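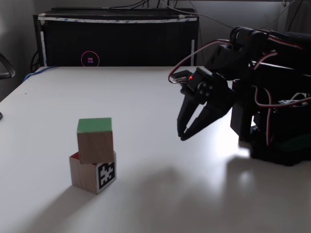
On Keeping a Parish Register Readable

March 11, 2020

Readers of this blog have written several times since November to ask how the transcription of the Trivville burial register is proceeding. The following is a statement of where the work stands and of the rules I have adopted, so that anyone who consults the typed version will know how far it can be trusted.

The register opens in 1848 and was kept by a succession of clerks. The first of them wrote a large, upright hand and gave the full name, age and place of residence of each person buried. His successor wrote smaller, used a thinner pen and abbreviated freely. In his entries "Jno." stands for John and "Jas." for James, and I have expanded both without comment. Where an abbreviation could be read in more than one way, I have left it as written. "Marg." is the most frequent case. It may be Margaret or Margery, and the family ought not to be told which by me.

Spelling has been preserved throughout. The Mansour family appears under four spellings, sometimes two on the same page, and it would be easy to bring them into line. I have declined to do so in the main text. An index of names, arranged by the modern spelling, will direct the reader to each variant.

Ages present a separate difficulty. Infants are recorded in weeks or months by some clerks and simply as "inf." by others. A column that mixes these forms cannot be sorted, and two correspondents have asked that I convert everything to years. I would prefer to keep the original wording and add a second column for sorting purposes, clearly headed as mine.

There are 31 pages with water damage along the inner margin. On most of these only the entry number is lost and can be supplied from the sequence. On nine of them the surname is affected as well. I have compared those pages with the sexton's account book, which lists fees paid for the opening of graves, and have recovered about 14 surnames in that way. Each is printed in square brackets. Where the account book was silent, the space has been left blank.

Henok Alemayehu has kindly read the first half of the typescript against the original and returned it with corrections. The greater part concerned the letters "n" and "u," which the second clerk did not distinguish, and the long "s," which he continued to use well after his contemporaries had given it up. Mr. Alemayehu also noted that I had misread "relict" as "relief" in a number of entries. A relict is a widow, and the mistake altered the sense considerably. Those entries have been put right.

The second half remains to be checked. Anyone who has experience with handwriting of the period and is able to give an evening or two to the task is invited to write to me at the usual address. Copies of the relevant pages can be supplied on paper. The original does not leave the vestry.

Persons who hold family Bibles, letters or funeral cards relating to Trivville burials are also asked to make themselves known. Such papers need not be lent. A careful copy of the wording, with the spelling left alone, would be sufficient.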